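Ticket 3056: Kitchen cell, disagreement over the hand-clearance rule
Opened by: Yannick Coste
Site: Erness
Priority: low, mood: medium

Friday, 9:12. The Flotitz bench standard says nothing breakable may stand within 89 mm of a gripper that isn't working on it. The Tenow checklist, which we also signed, says 600 mm from any arm. On a table with arms coming in from both sides, plates in a rack and mugs on a tree, that second rule leaves us the corn.

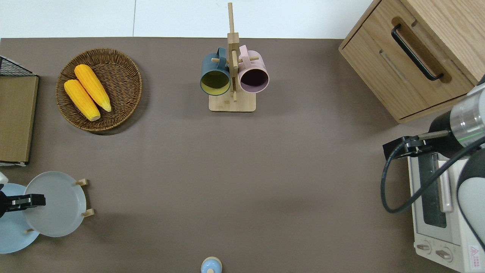 I asked Urban support which document wins. They replied that both are "complementary." I have read them side by side and they complement each other like two people going for the same doorway.

10:40. Support suggested moving the plate rack. Moved it on the plan. It now breaks clause 12, which wants dishes in easy reach of the arm that handles them. 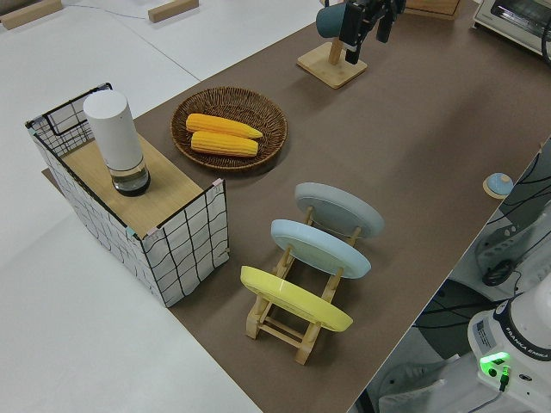

11:25. Interim fix, until somebody with a title objects: the 89 mm rule applies while arms are powered, and the 600 mm figure applies to people's coffee. Checklist marked up in pen. Cable routing gets its own line – loops stay off appliance tops, and whoever starts the run checks it first.

14:05. Reply from Urban: the 600 was meant for a bigger arm and was carried over from an old template. Corrected page promised for January.

Status: waiting on vendor. Please don't close this one automatically again.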